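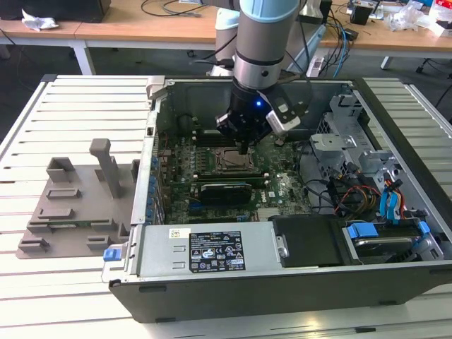
Open Dell tower on the rail bench, arm over the motherboard.

Nov 9, 2022

Tour planner notes, mostly for Nestor and Felicidad.

The Vuden route builder finally gives sane days for the Rikthorpe coast tour! I loaded all 94 stops last night and asked for a 7 day private trip, two adults, driver included, and it came back with a plan I would happily go on myself. Old harbor first, then the hill villages, then two slow days by the lake (Felicidad's idea, and a great one). Longest drive is day 4, 738 minutes if we keep the monastery, so the monastery moves to day 5.

Still wrong: ferry times. It books the morning boat even when the guests land at noon. Edgardo thinks the winter timetable got read as the summer one – I checked three crossings and he's right on all three.

Guest notes from Doolan are in, 2000 lines of them, and they're a joy to read. People keep bringing up the bakery stop. Give it a full hour, please, and put it before lunch.

To do:
Fix ferry table, then rerun days 1 and 6
Ask Efren S. for the guesthouse prices for December
Efren B. to walk the old town loop with a stroller
Send Sestard the draft once the boats are right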